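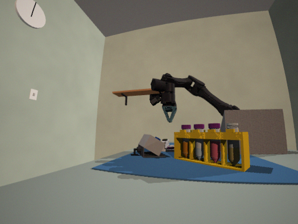 4. Running the tube-rack benchmark

Planov ships with a simulated bench: one arm, a blue mat, a yellow rack with four capped tubes. Treat any score you get from it with suspicion until you have done the steps below.

4.1 Load the rack task and leave the lighting alone. Changing it makes your numbers useless next to anyone else's.

4.2 Set the episode count to 700. The Reminix paper used 60, and in our view that is too few to rank two policies.
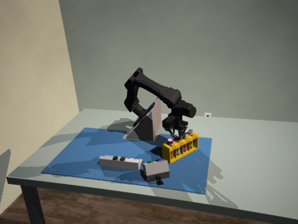
4.3 Fix the seed list before training. If you pick seeds afterward, say so in the log. Kiều Vũ reran the published policy with seeds she had not chosen and lost about 222 successes out of 1703.

Caution: "success" in the default checker means the fingertips came within range of a cap. It does not mean a tube was lifted. Turn on strict_lift.
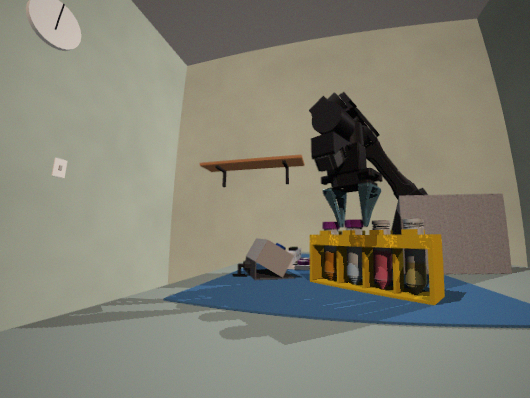 Page last changed: 2 November 2023

4.4 Save every failed episode and look at them yourself. The summary table lumps near misses together with arms that never reached the rack.

Note: we have seen no evidence that scores here carry over to a real bench. Neville Bainbridge disagrees; his argument is in Appendix C.
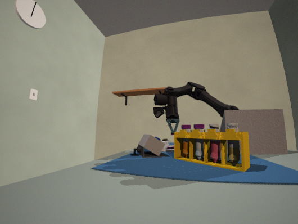 Figure 4-4. Gripper above the mat, fingers pointing down, next to the four-tube rack.

4.5 Report the strict score first and the default score second, if at all.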